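Drellitance revoit le parcours de ses tickets

Les habitués de Drellitance, le petit outil de suivi d'anomalies né dans les bureaux d'Inville, vont retrouver en septembre une maison un peu mieux rangée. La version 3 revoit le chemin que suit un ticket, depuis sa saisie jusqu'à sa fermeture, et l'équipe d'Oluf Damgaard y a mis, on le sent, beaucoup de patience.
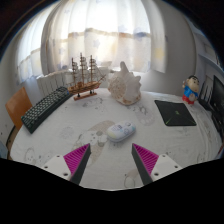
Le changement le plus attendu concerne l'état « À confirmer », qui se dédouble enfin : un ticket peut désormais attendre soit une réponse du déclarant, soit l'avis d'un développeur (et l'on sait combien la confusion entre les deux a fait perdre de lundis matin !). Les relances partent toutes seules au bout de 19 jours.

« Nous avons relu 300 demandes d'utilisateurs, et beaucoup disaient la même chose avec des mots très gentils », raconte Zeeshan Bajwa, chargé des tests.

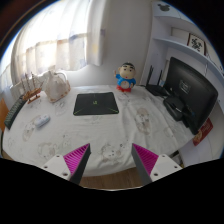
Mise à jour et compatibilité

Les projets existants sont convertis à la première connexion de l'administrateur. Les états personnalisés sont conservés, mais il faudra les rattacher à la main à l'une des deux nouvelles files d'attente. Le module d'export Hullwood suivra un peu plus tard dans l'automne.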